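The dropped bin: your questions answered

I've had a lot of messages since I wrote up our February mishap with the tidying robot, so I've put the usual ones in one place.

What went wrong?
The left gripper let go of a full wastebasket halfway through a run. Rubbish all over the carpet, and the bin rolled under a sofa. Dineo Magagula was in the room with me and hit the stop button before the robot could step into the mess. No injuries, just a lot of picking up!

Was it the gripper or the software?
A bit of both, annoyingly. The log shows fault 1658, which on our Tranov controller means the grip force fell below the limit. Khurram Durrani traced it to a loose connector at the wrist. But the software should have stopped the arm as soon as the force dropped, and it carried on for two seconds as if it still had hold of the thing.

Does the bag make it worse?
I think so. A liner folded over the rim gives the fingers something slippery to pinch, and if the bag slides, the bin goes with it. We now grip lower down where we can.

Why not use both arms?
We tried on the Sunday after. The right arm kept arriving late and nudging the bin - not helpful. For now it stays close by with its gripper open and I don't let it touch anything.

What have you changed?
The connector is clipped in properly and the arm freezes on any force fault. I also keep people two big steps back while it's carrying, and there's no glass in the bin.

Can I run your Stirnano settings on mine?
Please don't, not yet. I haven't had a clean week with them.

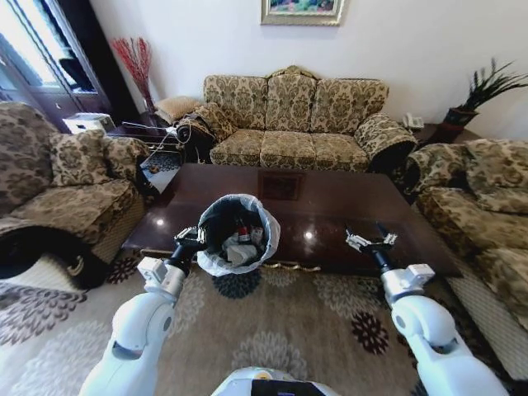

Left arm holding the lined bin over the front of the coffee table, right gripper open.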